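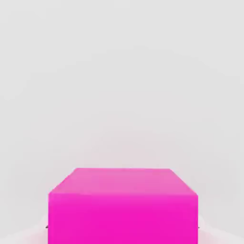
The pink box, computer render.

Struan Gillies had been collecting football programmes since he was nine, and he had 3,031 of them. The one he wanted was from a cup tie in January, played in fog and abandoned before half-time. The club had pulped most of the copies.

Jeanie Cowie rang him at work.

"Craig Shearer's selling up," she said. "All of it. He's moving in with his daughter."

"Has he still got the fog one?"

"He says so. He wants 100 pounds for it."

Struan drove over after his tea. Craig had the programmes in piles along the hall, sorted by ground. The fog one was in a plastic sleeve on the radiator shelf. The staples had rusted and somebody had written the teams on the back in pencil, with the left back crossed out.

"Is that your writing?" Struan asked.

"My brother's. He did it on the bus."

"It'd be worth more without it."

"I know that."

Struan turned it over and read the names again. The brother had spelt the goalkeeper wrong. He had also put the time of the last bus home, and underlined it.

"Do you not want to keep it?"

Craig moved a pile off the chair and sat down. "She's got one shelf for me," he said. "I've picked what's going on it."

Struan counted out the notes. Craig put them in his shirt pocket and did not check them.

At the door he said, "You'll leave the pencil on?"

"Aye," said Struan. "I'll leave it."

He put the programme flat on the passenger seat and drove home in third most of the way.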